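Visite chez Proltari, à Mulach : les règles avant les robots
Par la rédaction, mars
154 partages

Le site Proltari de Mulach ouvrait ses ateliers aux entreprises de la région. Départ de Gidisberg à 8 h, arrivée en milieu de matinée, café, badge, chaussures de sécurité. Le groupe a été divisé en 2 et j'ai suivi celui qui commençait par la partie documentaire.

L'entreprise emploie 830 personnes et assemble des petites cellules de manipulation pour des clients de l'emballage et du laboratoire. Le responsable sécurité a consacré la première heure à l'analyse de risques. Chez eux, aucune cellule ne passe en essai sans une fiche signée par le bureau d'études et par l'atelier. La fiche reprend les zones atteignables par le bras, les vitesses admises en réglage et en production, et l'emplacement de l'arrêt d'urgence. Elle est refaite dès qu'on change de préhenseur, même pour un modèle voisin. Plusieurs visiteurs ont trouvé cela lourd. La réponse a été que la dernière révision avait pris une demi-journée.

Ensuite, l'atelier. Marquage au sol propre, armoires consignées avec cadenas individuels, registre papier à l'entrée de chaque îlot. Les opérateurs en formation n'entrent qu'accompagnés. J'ai noté que le mode réglage exige une commande à maintien et que la clé reste sur la personne. Le sous-traitant Chowdary, qui fournit les programmes de prise, applique les mêmes consignes et remet un journal de modifications avec chaque version.
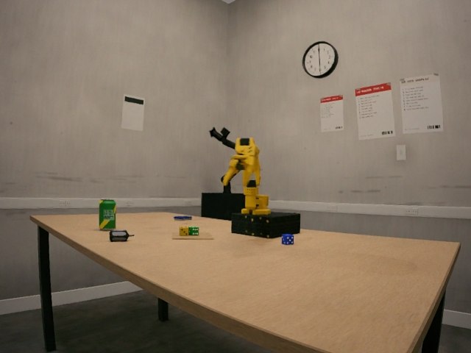
La règle que je compte reprendre chez nous concerne les essais en simulation. Tout programme nouveau y passe 50 cycles sans erreur avant d'être chargé sur un bras réel, et le poste simulé doit comporter les objets qui traînent d'ordinaire sur un plan de travail. Une canette verte à gauche du bras jaune, des dés posés sur une planchette ou à même la table : le programme doit composer avec tout cela. Chaque contact non prévu est consigné, même sans conséquence sur la tâche.

Quelques réserves tout de même. Les fiches sont en trois versions selon les ateliers et la numérotation ne suit pas. La question du nettoyage des postes en fin d'équipe n'a pas été traitée, faute de temps. Les modèles de documents doivent nous être envoyés en avril.

Retour à Gidisberg à 17 h 30.

2 commentaires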